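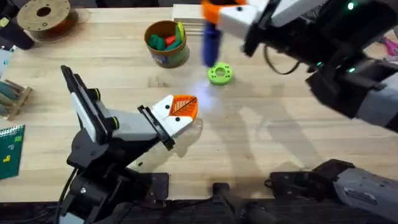
Figure 6.1 A two-arm bench with a ring and a blue cylinder. The left gripper is empty; the right one is holding the cylinder.

Chapter 6
Watching a Demonstration

In July I took a class of 20 students to an open day at Fosthorpe, where a company called Erkden was showing a two-arm table robot to possible customers. Most of the people in the room had come to decide whether to spend money. My students had come to decide what they had been shown, and they found that harder than they expected.

The presenter was Sosina Ejigu, an engineer, and she was good at it. She talked while the arms moved. The audience clapped when a cylinder went through a ring, and they clapped again when it was done a second time. Then she took questions. A man near the front asked how often it worked, and she said, "Very reliably." He wrote that down.

This chapter is about what he should have written down.

A demonstration is a real event. The arm did move, and the part did go where it went. Your trouble starts when you carry that event home and turn it into a sentence such as "the robot can assemble parts." Between the event and the sentence there are a lot of steps, and a sales floor is designed to hurry you past them.

Look again at Figure 6.1. The right gripper has a dark blue cylinder upright between orange fingers, and a lime-green ring lies on the table under it, a little to the right. You may want to say the cylinder is going into the ring. Perhaps it is. The figure won't tell you that, and it won't tell you who or what is moving the arm either. A person could be steering both arms from the next room. A program could be playing back motions recorded that morning. A trained controller could be choosing each motion as it goes. All three could give you the same picture, and they are worth very different amounts of money.

At Fosthorpe it took us most of an hour to learn which one we were watching. The answer was a mix. The reach toward the part was chosen by the controller, and the last short stretch was a stored motion that started when the operator pressed a key. Ms. Ejigu told us this freely once my student Tekle Worku asked, "What is the person at the keyboard doing?" She had hidden nothing. The question simply hadn't come up from the paying visitors.

He then asked for the log, and she printed it. Over the previous week the team had made 115 attempts at the ring task, and 37 had finished with no help. The brochure on the chair beside me said 80 percent. That number came from a separate trial at the Nullcombe site, on an easier version with the ring clamped down. Both figures were honest, I think - but only one of them described the table in front of us.

I don't tell this story to make Erkden look bad. I have sat through worse, including a day at Abdella where the same arm picked up the same block all afternoon and we were never allowed to move the block. Moving the block is the cheapest test there is. If a host says no to it, put that in your notes in plain words.

Before you read Section 6.1, write short answers to the following. Keep them, as you will need them again at the end of the chapter.

1. Which statements about Figure 6.1 could you defend using the figure alone?

2. Suppose you had one minute with the presenter. What would you ask first, and what answer would change your mind about the machine?

3. The word "attempt" appears in the log described above. Who decides when an attempt begins, and does a dropped part count?

6.1 What Counts as a Try

We start with the third question, which is where most published success rates go soft. When Tekle went back through the printout he found several entries marked "reset." Each was a run stopped by the operator in its first few seconds, and none was included in the total. Ms. Ejigu's rule was that a run counted once the gripper had closed on the part. Under that rule a robot that often misses the part completely looks no worse than one that never does.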